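カテゴリ：製本用具 ＞ プレス・締め機 ＞ 卓上型

Brillden 卓上製本プレス「Rerkis」

鋳鉄製のニッピングプレス。手回しハンドル、中央一本ねじ。本の背固め、見返し貼り、表紙の落ち着かせ、和紙の裏打ち後の押さえなど。版画の平押し用ではないです（後述）。

再入荷しました。9月分です。前回は告知する前に予約で終わってしまい、すみません。今回は店頭分も少し残してあります。

■ざっくり仕様

品名　Rerkis 卓上製本プレス
製造　Brillden
圧盤の幅　229mm
本体重量　13kg
本体　鋳鉄、黒の焼付塗装
ねじ　鋼、台形ねじ
ハンドル　横棒タイプ、両端に丸い握り
付属品　当て板2枚、ねじ用グリス小缶、説明書（英文、当店の和訳つき）
保証　2年（ねじと雌ねじ部分。塗装は対象外）

奥行きは幅よりやや長め。A5の本は余裕で入ります。B5は向きを考えれば入る。A4は入りません。A4のお問い合わせ多いのですが、無理に入れて角だけはみ出した状態で締めると、はみ出した線がそのまま表紙に残ります。大きい本の方は上位機種を取り寄せますのでご相談ください。納期は長いです。

■どんなプレスか

Brillden は1951年から製本と紙加工の道具を作っている小さな工場で、最初の製品が事務用の複写プレスだったそうです。手紙の写しをとるためのもの。Rerkis はその形をほぼ引き継いでいて、アーチ型のフレームに太いねじが一本、下に平らな台。昔ながらの形です。

設計を今の寸法に直したのは Darcy Ashby さん。もともと図書館の修理室にいた人で、机の上に出しっぱなしにできること、ひとりで棚から降ろせること、この二点で大きさを決めたとのこと。なので圧力だけならもっと強いプレスはいくらでもあります。毎日出して使う道具としてはこのくらいが楽。

鋳鉄なので重いです。持ち上げるときは必ずフレームの両脇を。ハンドルを持って吊り上げるのはやめてください。ねじが曲がるほどではないけれど、圧盤がくるっと回って指をぶつけます。店主は二度やりました。

■圧盤の平らさについて

一番聞かれるところ。出荷前に工場で面を削り直していて、届いたものは当店でも定規を当てて見ています。中央がわずかに高い、というような個体は返しています。

ただし鋳鉄の面に直接本を当てるのは前提にしていません。必ず当て板をはさんでください。付属の当て板はブナの合板で、面はきれいですが、水気を吸うと反ります。糊を使ったあとは立てて乾かす。寝かせて乾かすと片側だけ反って、次に使うとき背のほうだけ強く当たる本ができます。

当て板の代わりにアクリル板を使う方もいます。糊が付いても剥がしやすいので見返し貼りには向いてます。滑るので本の位置がずれやすい。好みです。

■締め方

説明書の和訳から抜粋。急いでいる方はここだけ。

圧盤を本の厚みより高く上げておく。
当て板、剥離紙、本、剥離紙、当て板の順で重ねる。
ねじの真下に本の中心がくるように置く。
ハンドルを回し、圧盤が触れたら一度止める。
横から見て傾きがないか確認。
そこから少しずつ。両手で軽く止まるところまで。

体重をかけて締めすげないでください。背に糊が入っている状態で強く締めると、糊が前に押し出されて本文紙に回ります。そうなった本は開くとバリバリ鳴ります。直せないことはないですが面倒です。

見返し貼りのときはとくに短く。ぐっと締めて、すぐゆるめ、剥離紙を新しいのに替えて、もう一度軽く締めて置いておく。最初の剥離紙は水気を持っているので、入れたままだと表紙が波打ちます。ここで失敗する方がほんとに多い。

一晩置くときは、ねじの締め込みは軽めで十分。紙が落ち着くのに必要なのは強さより時間のほうです。

■溝（ミゾ）を出すとき

角背上製の溝出しには、当て板の縁に真鍮の縁が付いた「溝板」が必要です。付属していません。別売。Rerkis 用の寸法で切ったものを当店で作っています。

編み棒や竹ひごを溝に当てて締める方法でもできます。こちらのほうが安い。布の表紙なら見た目はほとんど変わらないです。革の場合は溝板をおすすめします。竹ひごだと節の跡が出ることあり。

■置き場所

重さがあるので、天板の薄い折りたたみ机は避けてください。ハンドルを回すとき本体ごと動こうとします。底の四隅に穴があって、木ねじで机に固定できます。固定しない場合はゴム板を下に敷くとだいぶ違います。

ハンドルの回る範囲に物を置かない。糊の瓶、筆立て、コーヒー。とくにコーヒー。

壁ぎわに置く方は、横棒が壁に当たらないか先に測ってください。横棒は本体の幅より外に出ます。返品理由で一番多いのがこれです。

■手入れ

塗装面は乾拭きだけ。水拭きしたらすぐ拭き取る。圧盤の裏（削ってある面）は塗装がないので、湿気の多い時期は錆びます。ミシン油を布に少しつけて薄く伸ばし、そのあと乾いた布で拭き上げ。油が残っていると剥離紙にしみて、そこから表紙にいきます。拭き上げはしつこいくらいで。

ねじのグリスは付属の小缶で当分もちます。塗る量は米粒くらいをねじ山に置いて、ハンドルを上まで、下まで、何回か往復。はみ出た分は拭き取る。前のグリスが黒くなってきたら、古いのを全部拭いてから塗り直し。重ね塗りすると紙の粉を抱き込んでじゃりじゃりします。

表面の薄い錆は、目の細かい耐水ペーパーに油をつけて軽くこすれば取れます。深い錆になったら送ってください。有料で面を見ます。

■中古品・旧型について

旧型の Brillden のプレスをお持ちの方から、部品の問い合わせをいただきます。横棒の握りは今のものと共通。ねじは違います。旧型のねじはピッチが粗く、Rerkis の雌ねじには入りません。ねじ込もうとした方がいて、両方だめになりました。やめてください。

旧型の修理は工場の Periklis Sfakianakis さんが受けてくれますが、本体を海外に送ることになるので送料が高いです。送る前に必ず写真と寸法をメールで。修理より買い替えのほうが安い場合は正直にそう言います。

■一緒に使うもの

Pisharody の製本クロス
綿の裏打ちクロス。織りの目が細かくて、糊が表に抜けにくい。Rerkis で締めても目がつぶれません。色は入荷のたびに変わります。今回は紺、からし、煉瓦、薄い灰。黒は欠品中。

剥離紙
片面シリコン。本の大きさに切って使ってください。使い捨てにしなくても、糊が付いていなければ何度でも。

寒冷紗
背固め用。白のみ。糊の引いてあるものと、ないものがあります。はじめての方は引いてあるほう。

でんぷん糊／PVA
混ぜて使うなら、混ぜたその日に使い切る。翌日にはにおいます。

当て板の替え
付属と同じもの。反ってしまったときに。

■お使いの方から

Lavanya Mathew さん（手帳づくり）
「重しの本を積み上げていたころより、表紙の反りがなくなりました。音がしないので夜でも使えます。ハンドルの戻しが最初は少し重かったけれど、使ううちに軽くなってきました。」

→ねじの当たりが付くまで、最初のうちは重めです。異常ではないです。ぎいっと鳴るようならグリスを足してください。

Nadine Dabbas さん（紙ものの修理）
「古い楽譜のしわのばしに使っています。少し湿らせて吸取紙にはさみ、弱く締めて一晩。急がないのがこつ。B5より大きい譜面は入らないので、そこだけ残念です。」

→楽譜は大きいですからね…。折って入れるのはおすすめしません。大きいものは平らな机の上で、板とおもりでどうぞ。

Bianca Nedelcu さん（教室）
「生徒が順番に使うので、締めすぎる人がいます。ハンドルに糸を結んで、ここまで、と印にしています。」

→いい方法だと思います。本の厚みが変わると止まる位置も変わるので、束の厚みをそろえた日に限りますが。
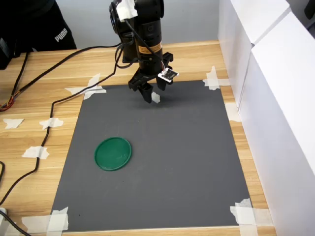

版画や活版の刷りにも使えますか。

刷りには向きません。圧盤がねじ一本で下りるつくりなので、版面全体に均一な圧をかけるには力が足りず、インクが端のほうで薄くなります。消しゴムはんこ程度の小さな版なら刷れたという声はありますが、当店では版画用としての保証はしていません。刷ったあとの紙を平らにする用途なら問題なく使えます。インクが完全に乾いてからにしてください。

■送料と配送

重量物のため、通常の小物とは同梱できません。クロスや糊を一緒に注文された場合は別の箱で届きます。送料は重いほうの一個分だけいただきます。カートでは二個分で計算されてしまうので、あとで当店が直してメールします。その前に慌てて取り消さないでくださいね。

箱は木枠入り。開けるときはドライバーが必要です。上のふたのねじだけ外せば取り出せます。横の板は外さなくて大丈夫。木枠は返送のときに使うので、しばらく捨てずに置いておいてください。

配達の時間帯は指定できます。午前は遅れることが多いみたいなので、午後のほうが確実。置き配は不可です。重いので、階段のみの建物の方は備考欄に書いてください。

■返品

届いてすぐのもの、未使用に限り。往復の送料はお客さま負担。圧盤の面に問題がある場合は当店負担で交換します。鋳肌のざらつき、塗装の小さなムラ、フレーム内側の鋳造の跡は製品の個性として…と書くと逃げているようですが、全部にあります。気になる方は店頭で現物を見て選んでください。

店頭の実演機はいつでも触れます。試したい本や紙があれば持ってきて下さい。糊はこちらにあります。締めて置いておく時間がいるので、できれば夕方より前に。

■在庫

黒　　あり
緑　　受注生産、納期はお問い合わせください
溝板　残りわずか
当て板の替え　あり
グリス小缶　次回入荷待ち

緑の色味は画面と違って見えます。かなり暗い、黒板みたいな緑。色見本の小さい板を貸し出しできます（封筒で送ります、返却も封筒で）。

注文のときは、使う本の一番大きい寸法を備考欄に書いていただけると助かります。入らない場合は発送前にご連絡します。書き忘れたら返信メールでも構いません。壁からの距離も一緒に確認してくだい。

製本用具と紙の店 Amisetti　｜　お問い合わせ　｜　© Amisetti　｜　ページの先頭へ戻る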